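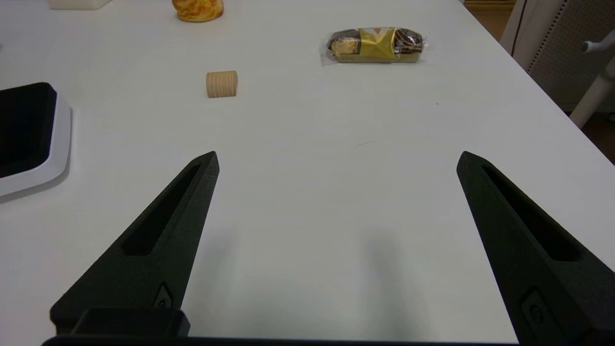 Limholm Writers' Residency and Mentoring Scheme
Interim report to the Romaniuk Fund
Prepared by Daryna Yurchenko, program coordinator
2023-02-27

Period covered

This report covers the first half of the grant year. The scheme supports new fiction writers in Limholm and Sevby who have a full draft of a novel or story collection and have not yet published a book. The final report will follow after the public reading in Zimutport.

Applications and selection

We received 105 applications. The guidelines asked for the first 3 chapters or an equal amount of short fiction, plus one page about the project. Most people followed the guidelines. A few sent whole manuscripts, and we read the opening pages only, as we said we would.

Khrystyna Kravets and Ivan Harasym read every sample with the names removed. They disagreed on more of them than in the pilot year, mainly on the crime fiction, and I was the third reader for those. We offered five places and all five were accepted. Applicants who did not get a place were sent a short note on their sample. Writing the notes took longer than we planned and pushed the start of mentoring into January.

Mentoring

Each writer is paired with a mentor for the full year. They meet once a month, in person or by phone, and the mentor reads up to 200 pages of revised work over the course of the year. Antonina Horobets is mentoring two of the writers, both working on historical novels. Khrystyna has two and Ivan has one.

Four of the pairs are on schedule. The fifth writer asked for a break after a change of jobs and will start again next month. We have agreed to move her later sessions so she gets the same number as everyone else. There is no extra cost.

Mentors send me a few lines after each session. The same issues come up again and again: drafts that start too early in the story, too many point of view characters, and long stretches where the writer is explaining the setting. Antonina has asked both of her writers to make a scene list before revising anything else. One of them has since cut her opening two chapters and says the book is easier to work on.

Residency week

The residency took place at the Sevby house. Four of the five writers came. Mornings were kept free for writing, with no sessions and no phones in the shared room. In the afternoons there were group readings, and Ivan gave a talk on query letters and what an agent does and does not do. The writers asked for more on contracts, so we would like to add a session on that in the second half of the year.

The heating upstairs failed on the second night and two writers moved to rooms on the ground floor. The owner has given us a partial refund, which we would like to put toward travel for the reading.

Blog

Each writer was asked to post once a month on the scheme's blog about how the work is going. This has been uneven. Two of them post regularly and answer comments. The others told us that they found it hard to write about a book while still fixing it. We have made the posts optional and offered a short interview with Yevdokiia Skoryk as another way to take part. She has done one so far and it is online. It has drawn more comments than any other post.

Spending

Mentor fees, reader fees and the residency are all within budget. Printing is over budget because we paid for paper copies of the manuscripts for two mentors who do not read on screen. The difference can be covered from the advertising line, where we spent less than planned. Receipts are in the shared folder with the budget sheet.

Changes we are asking you to approve

Moving the remaining advertising money to printing.
Using the Sevby refund for travel to Zimutport.
Adding one session on contracts, to be paid from the speaker line.

Next steps

Mentoring continues through the summer. The writers will send us the pieces they want to read in public, and Yevdokiia will edit them for a small printed booklet. The bookstore in Zimutport has agreed to host the reading but has not confirmed the evening. I will send the date as soon as I have it, along with the draft booklet so that your logo can be checked before it goes to print.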